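Search the shop
Go

Moltum Season Box: The Quintana Years, Complete Series

515 shares | 40 comments

Five seasons, one box, and a spine wide enough to hold a door open. The Moltum Season Box collects every broadcast episode of the Quintana superhero saga, from the pilot where she can't fly yet to the finale where, for budget reasons, she mostly doesn't.

If you followed the show as it aired, you already know it moved networks, lost its villain to a sitcom and spent most of season three in a parking garage. All of that is here. So is the two-part crossover with Trulus, which was only shown once in its proper order and has been confusing people in reruns ever since. We put the halves back to back on the same disc, where they should have been all along.

What's in the box

The complete run, seasons 1 to 5, in broadcast order. The unaired pilot with the other cape. Commentary on selected episodes by series writer Meinir Gronow, who is very fair about season three and much less fair about season four. A printed episode guide with the original air dates and a timeline of the Hiltport universe that folds out, and out, and out. Clear some floor.

The timeline was checked against the comics and the spin-off, and it still has a hole in it between the flood at Hiltport and the trial. Gronow was asked about the hole. Her answer is on the commentary for the season two finale and runs longer than the flood did.

Picture and sound

Seasons one and two were finished for standard definition and look it. We cleaned up the worst of the dirt and left the rest alone, so the rubber on the Trulus mask is now easier to see than its makers intended. Seasons three through five are in full high definition. Sound is stereo all the way through, with English subtitles on everything, including the commentaries. The subtitles give the Hiltport foghorn its own line every time it goes off. Yes, every time.

Where to start

New viewers are usually told to skip ahead to season two. Please don't. The first season is slow, but the business with the lighthouse keeper pays off two years later and you'll want to have met him. If you must skip something, skip the musical episode, then come back to it in March when you're snowed in and your standards have dropped.

Pink cloth over brown marble, then a pink garment in a green basket. 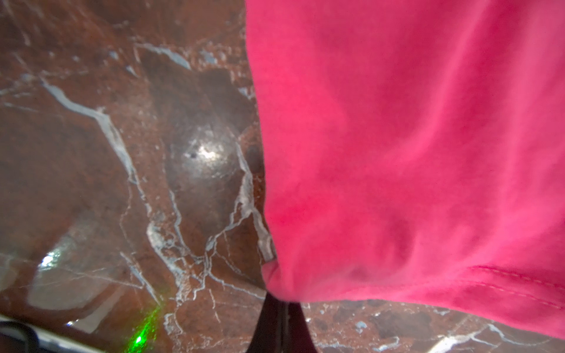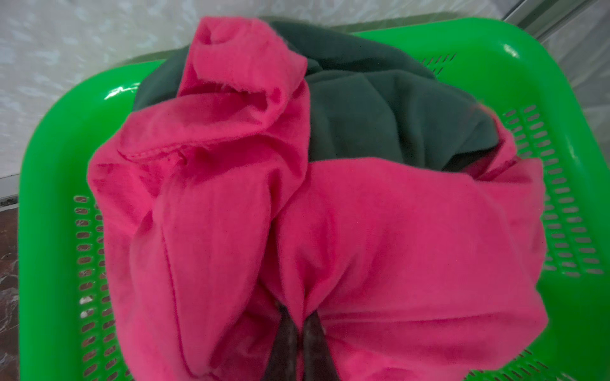

The box is built for people who rewatch. The discs sit in hard trays, two to a page, and the pages turn without letting anything fall in your lap. Our last set used cardboard sleeves. We read your letters about the cardboard sleeves.

One more point, as it comes up in the comments a lot: the animated movie isn't included. The rights belong to someone else, and they would like to keep them. It takes place after the finale and contradicts it anyway.

Ships November 2019. Unopened boxes can be returned within 40 days. Opened ones can be exchanged if a disc is faulty, but we can't take a set back over the ending.

We use cookies to remember your cart. By continuing to browse you accept our cookie policy. OK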